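Chapter 5
Sorting and Folding Household Laundry

Learning Outcomes

On completing this chapter, the student should be able to prepare a surface for folding, spread and smooth a knitted garment, and arrange a small laundry station so that unfolded and folded items remain apart. The chapter builds on the treatment of fabric care in Chapter 3 and should be read together with the practice sheets prepared by Cirilo Maldonado for the Oltby campus.

5.1 The Garment on the Table

Folding begins before the first crease is made. A T-shirt taken from a pile seldom comes out flat. The sleeves turn under, the hem gathers, and the body of the shirt twists along its length. The student's first task is to find the shoulders and the hem and to bring the garment into a shape that can be read at a glance. A pale surface is helpful for this work, as the outline of a dark or bright shirt stands out clearly against it. 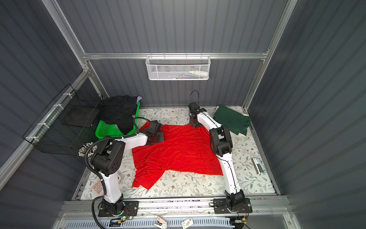
Figure 5.1 A red T-shirt spread on a patterned surface before smoothing, with the green basket of black clothing behind.

At this stage the shirt is still wrinkled, and one sleeve lies bunched with the hem. Students are often tempted to fold at once. The Auer method, used throughout this book, asks for a pause: hold one part of the shirt still, draw the opposite corner outward, and release the cloth only when the fabric between the two points lies smooth. The movement is repeated for each sleeve. Pulling hard on a knit will stretch the neckline — a light, even tension is enough.

Finished pieces should have a place of their own. In Figure 5.1 a folded dark green cloth rests at the back right corner, across from the basket, and the middle of the surface is left to the garment in hand.

5.2 Baskets and Their Positions

An open basket with perforated sides lets air reach the clothing and allows the student to see what remains. It should stand at the edge of the folding area, close enough to reach. Smaller items may be kept in mesh baskets fixed above or beside the surface, where they take up no folding space.

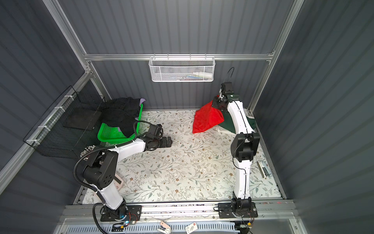 5.3 Preparing the Station

Before beginning Exercise 2, the student should clear the middle of the folding surface, set the basket at a back corner, and choose the place where folded items will be stacked. Pairs working at the Plustholm benches should agree on these positions in advance and record them on the practice sheet.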